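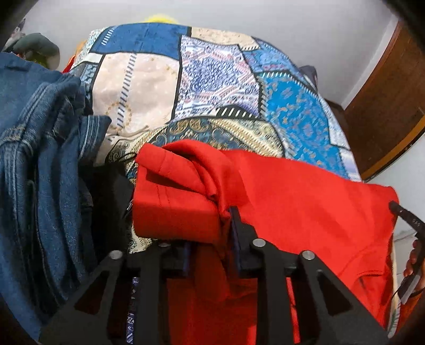 Workshop notebook, Thu 1 June

Bike: the Pikari, club endurance spec
Present: me, Mererid until lunch, Lleucu on the phone more than she would like
Weather: warm enough that the side door stayed open and the radio got louder

State of play

The Pikari came back from Millberg with a rear brake that works when it feels appreciated and a clutch that drags at the start line. Lleucu finished the race anyway, tenth, and told the man with the microphone that the bike was "lively." I have known her long enough to translate that. She followed it up with a voicemail, which I have listened to twice and will not be transcribing.

Frame plate 2258 for anyone filling in the scrutineering form. Last time somebody wrote down the engine number instead and we spent the warm-up lap standing in an office.

Clutch

Drained the oil, pulled the cover. Gasket came away in one piece on the left half and in confetti on the right. Scraped for longer than I want to record.

Friction plates are within limits, though the outermost one is close enough that I wouldn't lend it to a friend. Two of the steels have blued. Laid them on the glass and the worse one rocks like a pub table. That will be your drag, or most of it. The basket has notches on the drive side where the plate tabs have been hammering. I can feel them with a fingernail. Dressed them lightly with a fine file, stopping well before I made a new problem.

Fitted the Bernetti steels from the drawer and kept the friction plates for now. Springs all measure the same length, and I measured them again because I didn't believe it.

Free play at the lever was nearly nothing. Lleucu likes it that way. Lleucu also likes a clutch that lets go when asked, so I have backed the adjuster off and put a dab of paint on it. If the paint has moved by Saturday I will know who did it.

Rear brake

Mererid took this one. Her notes, copied from the back of a parts envelope:

Pads fine. Fluid the color of tea. One piston comes out, the other has to be talked into it. Pin dry. Hose OK. Who routed this hose?

(I routed that hose.)

She stripped the caliper, cleaned the bores and fitted new seals. The sticky piston had a ring of baked-on dirt just outside the dust seal, so every time the pads were changed someone shoved it back in through the crud. New rule on the whiteboard, in her handwriting and underlined: CLEAN IT, THEN PUSH IT. Nobody has been named but she did look at me while she wrote it.

Bled the system twice. First go gave a pedal like a sponge cake. Then we took the caliper off the bracket and held it up with the nipple at the top, where any sane designer would have put it to begin with, and got a proper pedal in a few strokes. Left it tied down under pressure with a strap over the lunch break. Still firm when I came back, and my sandwich was still there too, so a good hour all round.

Hose now runs inside the swingarm guide. Fine. It is better.

Chain and sprockets

Swapped the rear sprocket for the one with two fewer teeth. She was running out of revs before the braking marker on the back straight at Millberg, and the next track has a longer straight and a slower corner leading on to it, so this may turn out to be a bad trade. Old sprocket goes in the van, on the hook, with its own bolts in a bag. Please leave them in the bag.

Chain has one tight spot. Set the slack at the tight spot. I know it looks loose everywhere else.

Front end

Didn't want to touch it. Touched it. Lleucu says the front dives on the brakes and then comes up fast enough to make her pick a new line. The rebound clickers were two apart from left to right, which explains something, though I couldn't tell you what. Matched them at the slower setting and left compression alone so we change one thing at a time, in theory.

Fork seals are clean. Left leg has a faint scuff low down that doesn't catch a nail. Watch it.

The Yupanqui question

The Yupanqui quickshifter is still in its box on the top shelf. I have read the instructions. They appear to have been translated by someone who was also riding at the time. The wiring diagram shows a connector we don't have on a loom we don't own. Mererid thinks she can make an adapter in an evening. I think that is what we said about the dash in February, and the dash still shows neutral in third gear.

Decision: not before the race. Lleucu has a left foot and a right hand and both have been reliable.

Run-up

Oil in, cover on, new gasket, no leftovers on the bench except one washer. Spent 20 minutes finding out where the washer came from. It came from the bench vise.

Started on the second press. Warmed it up on the stand, pulled the clutch in, clicked into first, and the rear wheel barely crept. Before, it would have driven the stand out of the door. Foot on the brake and the wheel stops, foot off and it spins freely. No drips after a heat cycle. One rattle from the lower fairing, cured with foam, which I am counting as engineering.

Still to do

- Lockwire the caliper bolts and the filler cap
- Order friction plates, full set, and a basket if the money allows
- Check the clutch cover bolts again cold
- Tire warmers: left one trips the generator, find out why
- Transponder on charge Friday night, and plugged in at the wall this time
- Ask Lleucu which lever guard she wants before she has an opinion about the one I fit
- Rebleed the rear on Saturday morning if the pedal has dropped at all

Torque sheet is clipped inside the back cover. Mererid has initialed the brake side, I have done the rest. The clutch adjuster is not on the sheet, and the paint is yellow.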